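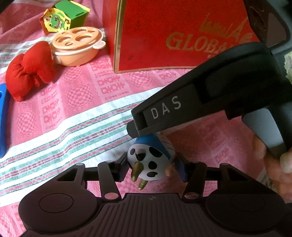
A tablecloth is made to be used, and I want to say this clearly because many people I know keep their best ones in a drawer. They take them out two times in a year, they iron them, they put plates on them with much care, and then they fold them again and the drawer is closed until the next feast. I did the same for a long time. I now think it was a mistake, and I would like to explain why.

In Genditz, where I grew up, every house had a woven cloth for the table. The pink ones with striped bands were the most common in our street, and each family could tell its own by the figures in the weave. Ours came from my grandmother. It was kept in a cupboard with a piece of soap between the folds, and we children were not permitted to touch it. On the first day of January it was put on the table and we sat around it with our hands in our laps. I remember the smell of the soap very well. I remember almost nothing of the pattern, although I saw it every year, and this seems to me a sad result for something that took a person many weeks to weave.

When I moved to Sallcombe I brought two cloths with me, and for 4 years they stayed in the suitcase. The table in my apartment was bare. It had a good hard surface that could be wiped in one movement, and I was proud of how practical this was. Then my children began to play at the table with their small toys, and everything they put down made a noise. Small plastic things rolled away and fell on the floor. One evening, mostly from tiredness, I opened the suitcase and spread one of the cloths.

The difference was larger than I expected. A thick woven cloth holds a small thing where you put it. It makes a fold, and the fold becomes a hill or a river. The stripes became roads almost at once, without any suggestion from me, and the figures in the weave became houses, and later a parking place. A pattern gives a child something to begin with. I have since bought a play mat with printed roads, for 60 dollars, and it was used for less than a week. The roads on the mat could only be roads.

My sister-in-law disagrees with me about all this. Her opinion is that children should learn there are things one does not play on, and that respect for old work begins with keeping hands away from it. I take this seriously. There are cloths that I would not give to children either, if the threads were already weak or if the piece was truly rare. But most of us do not own such pieces. We own strong, ordinary weaving made for a table, and we treat it as if it belonged to a museum. I believe a child who has driven a toy along the same stripe one hundred times knows that cloth better than I ever knew my grandmother's.

There is also the question of stains, which people always raise first. Yes, there will be stains. We have one from beet soup and one from a green marker, and the marker did not come out. I wash the cloth in cool water with a little ordinary soap and dry it flat over two chairs. It has become softer with the years – I would say better – and the color is a little less strong than in the beginning. A shop in town called Gatura repairs woven edges, and I have paid for this one time. It was not expensive.

I do not iron any more. This was the hardest habit to give up. In my mother's house a wrinkled cloth on the table meant that somebody was ill. But a cloth that must be flat is a cloth that cannot be left out, and if it is not left out, it goes back to the drawer. So ours has wrinkles, and visitors put their cups on top of them.

Our neighbor on MacPherson Street visited us last winter and asked where we had bought such a cheerful thing. I told her it was around 5 decades old. She lifted her cup immediately and looked under it, as if she had done some damage. I asked her please to put it back. She did, but I noticed that she held it in her hand for most of the conversation, and I understood her very well, for I was sitting like this myself every January as a child.

The second cloth is still in the suitcase. It is narrower, with a darker border, and I have told myself that I am saving it for when the first one is worn out. I know how this sounds after everything I have written. I will take it out this month and see if it fits the kitchen table.

05/07/2025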